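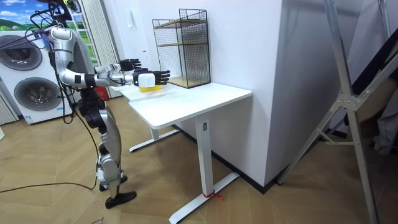 Strap felt stiff for the first month and then fine, one owner wrote under our earlier post on the Gustholm field watch, and would we please say something about the lume. Fair enough. Lume first then.

Lume
Good for 2 hours, faint after that. Couldn't read it at 3 in the morning without tilting it at the window. Hands glow greener than the markers — bugs me a bit.

Case and strap
Wears smaller than I expected. Short lugs, brushed sides, a thin polished edge that picked up a scratch in the first week (door frame, my fault). Crown is grippy, screws down without any fuss. The strap is stiff, yes. I swapped it for an old Zetham canvas one and havent gone back. Colour's nicer too, a sort of grey-brown.

Timekeeping
Gained 14 seconds over the first week, less once I started leaving it dial up at night. No complaints at this price. Winding is noisy, you can hear the rotor in a quiet room.

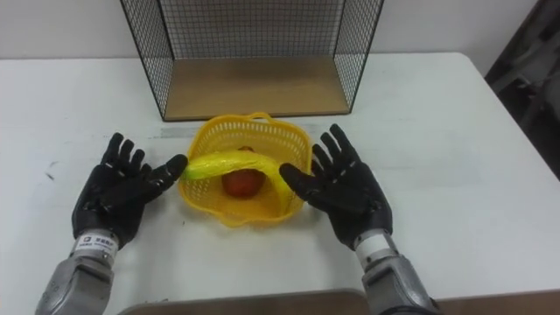 Against the Farnunex
Had both on my desk through December. The Farnunex has the better clasp and a date you can read without glasses. Gustholm has the better dial by a mile, and teh crown doesn't dig in. Paid $59 extra for the Gustholm with sapphire — worth it, get the sapphire.

Keeping it. Strap's in the drawer.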